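Ticket 301 - sim demo collection, fitting sort task
Status: open (was closed, reopened)
Opened by: Murali Kartha
Queue: Plalton / sim
Date: August 10, 2019

Problem: episodes from the pipe fitting sort task getting dropped at export. Asked for 200, got 89 in the output folder. No error in the console, exporter just says done.

Tried so far

- reran export on the same raw logs. 89 again, same ones
- restarted the Jusance server, no change
- disk is fine, plenty of room
- opened a dropped episode by hand in the viewer. Plays all the way through, actions and joint states both there. So the raw data is ok, it's the filter throwing them out

Filter log (had to turn on verbose, it's off by default, why) says "goal state not met" on every dropped one. Checked a few. Part is in the right compartment at the end in all of them. So the success check is wrong, not the demos.

Update 1
Found something. Success check reads the part pose at the last step, but the tray pose comes from the task config, not from the sim state. Tray placement got randomized in July when Avotiņš merged the layout change. Any episode where the tray spawns far enough from the default spot fails, even with a perfect place. Explains why it's the same 89 every time.

Update 2
Patched the check to read tray pose from the sim at reset. Reran on the old logs, most come back but not all. The leftovers are all elbows.
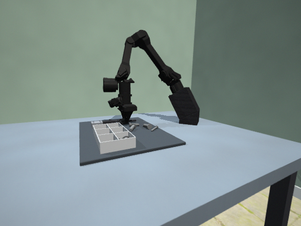
Elbow mesh has its origin out at one end and the check uses the origin as the part center. If it's near a divider it can count as the next compartment over. Tees and straight tubes dont have this, their origins are centered. Switched the check to bounding box center for all parts, rerunnig now.

Separate thing, 2 episodes have a camera stream shorter than the action stream. Not the same bug. Will open another ticket, please dont fix it in here.

To do
- re-export full set with the new check
- tell Nisdale not to train on the July export, it's missing nearly every far-tray layout
- make the exporter print how many it dropped
- verbose on by default??

Leaving open til the rerun finishes. - MK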